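Talking to Abdelghani Bouzid about two arms and a lot of patience

I met Abdelghani Bouzid over a video call in February, and he had a sandwich in one hand the whole time. He works on two-armed robots at the Prarkia lab in Luik, and I wanted to hear about the handover study that everyone on my feed seemed to be arguing over (me included, I admit!).

My first question was why handovers at all. "Sorting with one arm is fine until the thing is in the wrong place for that arm," he told me. "Then you either reach across everything or you pass it over. People pass it over. We wanted the arms to learn when that's worth doing."

So they collected 2,123 demonstrations of a person steering both arms through a sorting job, with soft stuff and hard stuff mixed together in colored trays. The part I love is what they did next. They threw most of it out! The team trained once on everything, then again on 300 runs picked by hand by his colleague Hazem Zaki, and the small set did better on handovers.

"I didn't believe it," Bouzid said. "I made Hazem run it again. He was pretty annoyed with me."

What was Zaki picking for, then? Hesitation, mostly. If the person steering stopped in midair to think, the run was out. Bouzid says the model had been copying the stops along with everything else, so one arm would hold an object up and the other would just sort of hang there. I've watched those clips and it's painful, like two people stuck in a doorway.

He was quick to list the weak spots. They tested 6 kinds of objects, all in one room, and the Godthorpe group, who tried the same recipe on their own arms, got a smaller gain. "Their grippers are different, their operators are different," he said. "Maybe Hazem just has good taste. That's a real problem, you can't publish somebody's taste."

We got onto the camera setup after that. Each arm carries its own camera up by the wrist, and he thinks those close views matter a lot once something is held in the air between the two grippers.
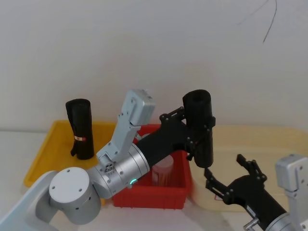 What comes next

The plan is to replace Zaki's eye with a simple rule, a cutoff on how long both arms can sit still, and see if the gain survives. "If it does, Hazem gets his evenings back," Bouzid said, and went off to find another sandwich.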